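What Do Robot Arms Do All Day?

Have you ever tried to pick up a grape while wearing big winter mittens? Then you already know a little of what it feels like to be a robot arm! On our open day at Nultalell, children came in to watch our two arms at work, and oh, there were so many good questions.

Rafferty Bellamy, who looks after the arms, explained that soft and squishy things are the hardest. A block keeps its shape, but a pillow or a bag changes every time you touch it, so the arms have to practice (and practice, and practice some more).
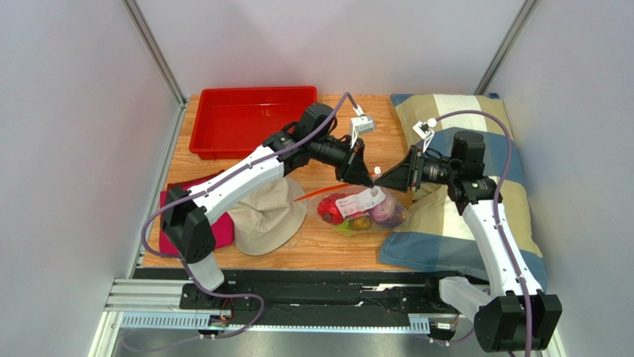

Two arms, one bag of fruit. Can you find the hat?

Try it at home with two spoons and a sock!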